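Minutes, International Partnerships Working Group, February meeting

I'm typing these up from my own scribbles, so if I've put words in your mouth, write back and I'll fix it. We got going at 2:10, a little late, as the call to Ukunholm kept dropping and we ended up moving Roksolana to the phone.

Present: Roksolana Hordiienko (by phone), Byung-chul Min (chair), me, and the two department reps from engineering and languages. Apologies from the registrar's office.

Last month's minutes were fine except that I'd written "spring exchange" where I meant "fall exchange." Fixed now, sorry!

Ukunholm exchange. Roksolana walked us through her visit. They want to send us 10 students for the fall and would take the same number from us, which is more than I was expecting (I'd been telling people six). The sticking point is still credit transfer. Their lab courses run half a term and ours run a full one, and engineering would like to see the actual syllabuses before agreeing to anything. Languages is happy with the lot and said so more than once. Roksolana will ask for the syllabuses in English. 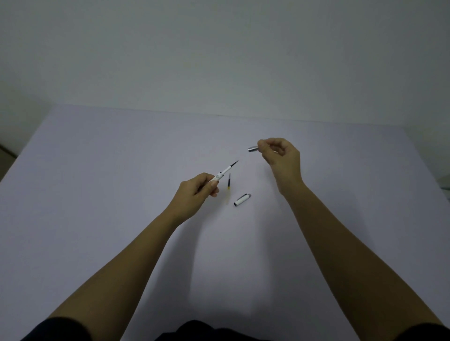
She also asked who signs on our side, the dean or the provost. Byung-chul thinks the provost, going by what happened with the Solanki agreement, but he's going to check. I said I'd dig out the Solanki paperwork, which I believe is in the gray cabinet on the second floor, or was before the move.

Housing. This took up most of the meeting. The Fivum building has 3 rooms free for visiting faculty and nothing at all for students until the renovation wraps up. We talked about host families, and I'm all for it (we had a lovely student from overseas when my kids were little), but the engineering rep worried about the bus service out past the river, and that's fair. Agreed to ask housing for a real number before we promise anybody a bed.

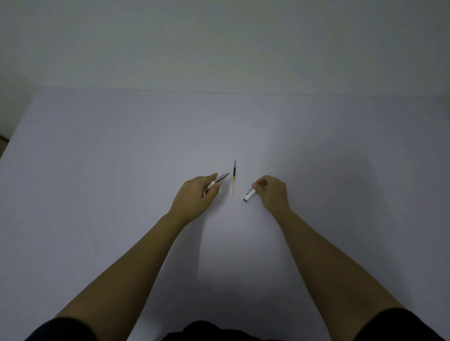 Do visiting students have to pay our tuition on top of their own?
Under the draft agreement they keep paying their home university and we charge them only the student activity fee, plus housing and meals if they use ours.

That came up because the languages rep had gotten it by email from a parent. Byung-chul asked that it go on the web page in pretty much those words.

Applications. We're moving to Skoteo for the online forms. Last year we had around 200 inquiries and I answered far too many of them by hand, so I'm thrilled. Byung-chul will set up the logins. Old forms stay up through the end of the month.

Any other business. The welcome dinner needs a room. Languages offered their lounge, and we said yes please.

To do:
Roksolana: syllabuses from Ukunholm
Byung-chul: who signs, Skoteo logins
Me: Solanki file, housing numbers, web page

We finished just before 4. Next meeting is in March, same room, and I'll send the time once I've heard from the registrar's office.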